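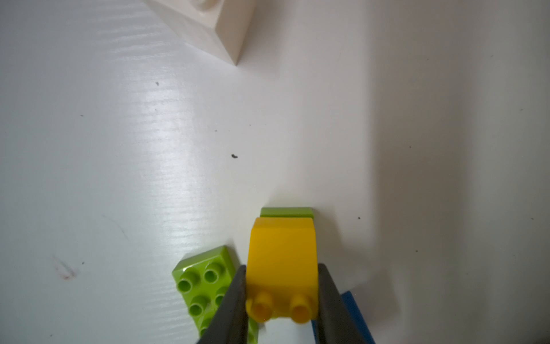
Should a public library lend toys as freely as it lends books?

It should, and it should pay for them from the same budget line, under the same rules, and with the same expectation that some of them will come back damaged or will fail to come back at all.

The Calloway Public Library opened its toy collection in September with 900 items. The shelves stand between the picture books and the large-print section, and any cardholder may borrow from them for three weeks. In the months that followed, the library received a steady number of letters on the subject. Most were friendly. A smaller group held that a library exists to circulate the written word, and that playthings belong in stores and in homes. That position deserves a serious reply, and this essay is an attempt to give one.

The historical argument against toy lending is weaker than it first appears. Libraries have lent sheet music, maps, framed prints, records, and films for generations. Many now lend museum passes and seed packets. In each case an objection was raised that the new material fell outside the purpose of the institution, and in each case the material became ordinary within a few years. The purpose of a public library is to hold in common those things which a household needs for a time and does not need to own. A child's interest in a particular puzzle lasts a month or two. The puzzle itself may last twenty years.

The argument from cost is stronger. Toys are bulky. They must be cleaned on return, and a set with missing parts is a greater nuisance than a book with a torn page. Calloway set aside the equivalent of 2 staff positions for this work, and the town of Stivus, which studied the question at the same time, decided that it could not afford even one. No one should pretend that this is a trivial sum for a small system. It is paid in hours that might otherwise go to story time, to the reference desk, or to the homework room.

Even so, the comparison should be made fairly. A new hardcover picture book is expensive, is often read a few dozen times, and is then withdrawn. The Calloway toy collection recorded 2,862 loans before the end of the year. Items with many parts did circulate more slowly than single items, owing to the time needed to check them in, but they were also the ones most often placed on hold. A library that measures its success by use cannot set these loans aside on the ground that the borrowers were very young.

There remains the matter of fees. The Rillidetti branch proposed a deposit of 100 dollars for the larger sets, to be refunded when the set was returned complete. The proposal was well meant and was properly withdrawn. A deposit of that size would have kept the best part of the collection for those families who could most easily buy the same things themselves. The present policy charges nothing for ordinary loss and reserves the right to suspend borrowing in cases of repeated neglect. It is a better policy, and it should be kept when the rules come up for review.

The library should be more cautious about gifts. Zilonow, the distributor that supplies its shelving, has offered to furnish a play area in the main reading room in return for a permanent sign. A sign of modest size would do little harm in itself. The difficulty is that a donated area tends to stay as it was given, while a purchased collection can be changed by the librarians who know what is borrowed and what is ignored. If the offer is accepted, the agreement should state plainly that the library may remove or replace any part of the furnishings without notice.

Two practical changes would improve the service at once. The catalog should list toys by suggested age and by the number of parts, so that a grandparent with a small apartment can choose sensibly. The return desk should also accept incomplete sets without comment and hold them on a side shelf for thirty days, as missing parts have a habit of turning up under a sofa after the rest has gone back.

The collection is funded through the end of the current budget year. Residents who wish to speak to its renewal may submit written remarks at any service desk.

9 January 2019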